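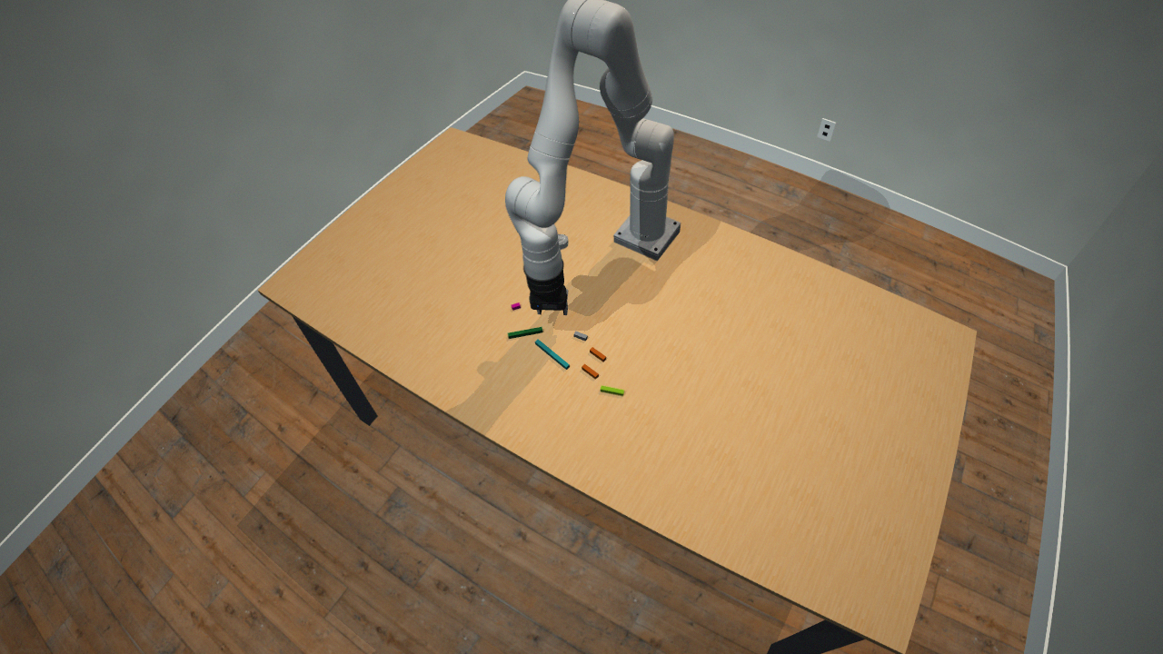
Mesa grande de madeira clara sobre piso de tábuas escuras.

Quem tem mesa de madeira clara em casa sabe: ela é linda, ilumina a sala inteira, e mostra tudo! Qualquer pingo de café, qualquer fundo de copo, aquele risquinho de caneta que apareceu na hora da lição de casa. Eu convivo com a minha há muitos anos (veio da casa da minha avó, que passava cera nela todo mês de setembro, religiosamente) e fui juntando umas manias de limpeza que divido aqui com vocês.

Para o dia a dia, pano de algodão bem torcido em água morna com duas gotinhas de detergente neutro. Sempre no sentido do veio, sem pressa, e logo depois um pano seco. Esponja verde, nem pensar, nem a gastinha, nem "só no cantinho". Já fiz isso e o cantinho ficou fosco até hoje.

Mancha branca de copo: coloque um pano de prato dobrado por cima e passe o ferro morno, sem vapor, por alguns segundos. Levante, olhe, repita se precisar. Na minha, duas ou três passadas costumam resolver. Se a mancha for escura, aí a água já entrou na madeira e o jeito é lixar.

Para lixar, gosto de começar com a lixa 100, bem de leve, e depois ir para uma fina. Tire o pó com um pincel macio antes de passar qualquer coisa, até nos cantinhos debaixo da borda, que a gente esquece.

A minha misturinha de acabamento é óleo mineral com cera de abelha: 190 ml de óleo para uns 40 g de cera ralada, em banho-maria, mexendo com um palito de churrasco. Espere amornar, espalhe uma camada fininha e deixe de um dia para o outro. De manhã é só lustrar com uma meia velha de algodão (a melhor flanela que existe, podem acreditar).

E o piso escuro? Esse é outro que não perdoa poeira. Vassoura de pelo todo dia, pano quase seco uma vez por semana, e feltro nos pés da mesa e das cadeiras. Troque os feltros quando começarem a juntar areia, senão viram lixa.

Se alguém tiver receita boa para tirar cera de vela, me escreva, que a minha ainda está em teste!

Leia também
Como tirar cheiro de guardado das gavetas
Panos de prato brancos outra vez
Rejunte encardido: o que funcionou na minha cozinha
Organizando as ferramentas miúdas em potes de vidro

Contato | © Cantinho Brasmont, todos os direitos reservados | Voltar ao topo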